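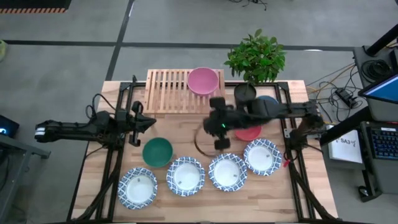
Table's out, green bowl's out, chocolate to follow

mintcrisp49
So my sister says she wants nothing for her birthday, and I've decided that means truffles. I've got 200 g of dark and a small pot of double cream. Last time (December, for the work do) my ganache split and looked like gravy. Is it the chocolate? It was the Dekov cooking stuff from the shop in Itdale.

puddinglane
Too hot, I bet! Bring the cream just to a simmer, pour it over, then leave it alone for 2 minutes before you stir. I always used to dive straight in with the whisk and it went grainy every time.

Old Stockdale
Disagree about the whisk, I've used one for years and never had a problem. I'd blame the chocolate. Get a decent bar, I like Skernuveo, and chop it really small.

puddinglane
You don't need posh chocolate for truffles, they get rolled in cocoa anyway! I've used all sorts.

Old Stockdale
And I can taste it when people do. Sorry, but I can.

mintcrisp49
Ha, ok, I've got one bar of each so I might do half and half. If it does split again is it a bin job?

tinlid
No no, don't bin it. Spoonful of warm milk, stir from the middle outwards, then another if it needs it. Saved mine on 13th January when I'd already got my coat on to go and buy a box.

puddinglane
Yes to the milk. And chill it properly before you roll, I leave mine overnight.

mintcrisp49
Overnight?! Her birthday's tomorrow. Right, I'm off to chop.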